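Rubrique : Bureau & petites manies | Classé dans : Rangement, Papeterie, Lecture jeunesse

Le coin crayons, acte deux

Bonjour à toutes et à tous ! Je vous avais promis en mars de revenir sur mon histoire de crayons, et vous avez été assez nombreux à me relancer (gentiment, merci) pour que je m'y colle enfin. Alors voilà, on parle de table blanche, de pot rouge et de mines bien taillées.

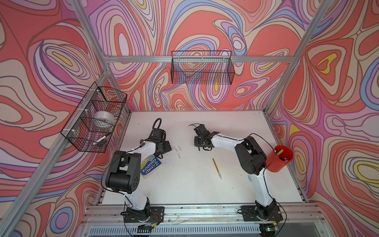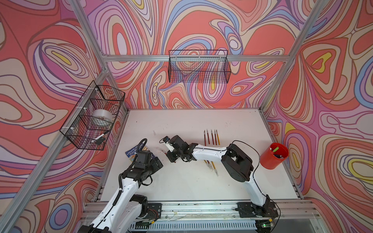
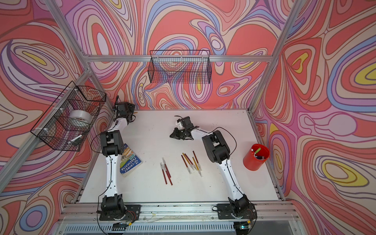
La lettre de Hillside, n° 32

Je commence par le pot rouge, parce que c'est lui qui me sert le plus. Un bête cylindre, on y plante les feutres et les stylos, et on n'y pense plus. Le marqueur vert dépasse toujours, il est fait pour ça : c'est celui que j'attrape dix fois par jour pour annoter les brouillons de cette lettre. J'ai longtemps eu un pot beaucoup plus grand, de la marque Wurken, où tout tombait au fond et où il fallait plonger la main jusqu'au poignet pour retrouver un capuchon. Le petit pot oblige à choisir, et moi, choisir, ça me repose.

Les crayons, eux, je ne les mets plus dans le pot. Je sais que ça va faire hurler certains d'entre vous ! Mais à force de les planter tête en bas (ou tête en haut, selon l'humeur), je cassais des mines sans arrêt. Je préfère les étaler sur la table et les trier par famille, les rouge foncé d'un côté, les jaunes de l'autre. Sur la deuxième photo, il y en a cinq côte à côte, pointes vers le fond, quatre rouge foncé et un jaune. C'est ma disposition préférée, je trouve ça reposant comme une boîte neuve. Sur la troisième, c'est plutôt deux petits fagots, et ma foi ça va très bien aussi. On voit tout de suite ce qu'on a sous la main et on ne rachète pas une boîte pour rien.

Ah oui, le rachat, parlons-en. Quand j'ai fait le grand tri à la maison, en ouvrant les tiroirs, les trousses, les poches de manteau et la boîte à gants, je suis arrivée à une cinquantaine de crayons. 50 ! Pour quelqu'un qui écrit surtout au clavier. J'en ai gardé une poignée et le reste est parti chez Elier, la petite boutique solidaire derrière la place, qui prend tout ce qui est encore taillable. Ils prennent aussi les gommes, pour ceux qui demandaient.

Deuxième chapitre, les paniers en grillage noir. Alors là je suis conquise, je vous préviens. Accrochés en hauteur, ils libèrent la table et ils laissent passer le motif du mur, ce qui compte quand on a un mur pareil (corail, lavande, bleu pâle, des pointes de jaune, on dirait une carte de randonnée dessinée par quelqu'un de très joyeux). Dans l'un, le gros rouleau d'adhésif transparent et un marqueur blanc à capuchon noir. L'autre, celui du fond, est vide, et j'aimerais beaucoup qu'il le reste. Un panier vide, c'est un luxe ! Chez moi il se remplirait en deux jours de tickets de caisse et d'élastiques. Un détail qui a son importance si vous utilisez ce genre de grillage : les objets fins s'y posent de travers et glissent parfois entre les mailles. Le rouleau ne pose aucun problème, les trombones, oubliez.

La table blanche, je vous la laisse telle quelle, avec ses traces grises. J'ai essayé la gomme blanche, le savon noir, le bicarbonate, et le meilleur résultat chez moi vient de l'éponge à peine humide, passée tous les soirs. Si vous attendez une semaine, la trace de mine s'installe et vous en avez pour un bon quart d'heure de frottage. Une planche blanche se salit, c'est la vie, mais le blanc permet de repérer un crayon jaune du premier coup d'œil et je ne reviendrais pas au bois foncé.

Et puis le livre, évidemment. « The 91-Storey Treehouse », couverture bleue, sur la première photo. On le lit en anglais à la maison, lentement, avec beaucoup de pauses pour les dessins, et je vous le conseille si vous avez un lecteur récalcitrant qui aime qu'on lui raconte n'importe quoi avec le plus grand sérieux. La librairie Rodrigues en commande volontiers si vous passez au comptoir. Un crayon jaune à côté, et c'est parti pour inventer l'étage suivant.

La prochaine fois je m'attaque aux taille-crayons, j'en ai testé 5 et j'ai des choses à dire !

Commentaires

Plumette : Moi c'est l'inverse, tout dans le pot, pointes en l'air, et je ne casse rien. Il faut juste le remplir un peu plus, les crayons se tiennent entre eux.

papier_mache : Pour les mailles, je glisse un carton au fond du panier. Moins joli mais les trombones restent.

Lulu des Cartons : Elier prend les feutres aussi ou seulement les crayons ?

Plumette : @Lulu oui, s'ils marchent encore.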